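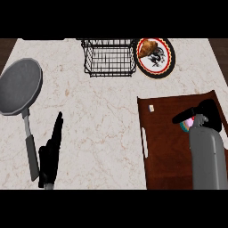 A gray frying pan on a marble countertop.

Rental kitchens are getting worse to cook in, and the people who fit them out should admit it.

I have moved four times in the past decade. Each apartment had a better-looking kitchen than the one before, and each was harder to make dinner in. The place I rent now, in the Duman building, has deep drawers with no handles, a faucet you have to wave at, and one electrical outlet for the whole room. The listing called it a chef's kitchen. The oven is 20 inches wide.

Landlords spend where the listing shows it. A new counter shows up. A decent exhaust fan does not, so the fan stays the same one that was there when the building went up. Mine moves the smoke from one side of the stove to the other.

Tumaini Nyanda, who managed rentals at Grostano for 17 years, told me the budget for a kitchen refit there was usually set before anyone had looked at the kitchen. Tenants asked for storage and light over the sink. They got new cabinet fronts. She once priced under-cabinet lighting for a whole floor of apartments and it came to less than $800. It was turned down, and the cabinet fronts went ahead the next month.

Some of this is on us. We sign leases after a visit of seven minutes, often in the early evening, with the agent waiting by the door. I have never turned on a burner during a viewing. I have never asked where the trash can is supposed to go, and in my current place the answer is the hallway.

I would like to see listings give the plain facts – how much counter is left once a dish rack is on it, how many outlets there are, whether the fan vents outside. Car ads manage to print the mileage. A landlord who had to publish those numbers might spend the next refit differently, and a tenant could at least rule a place out before taking the bus across town to see it.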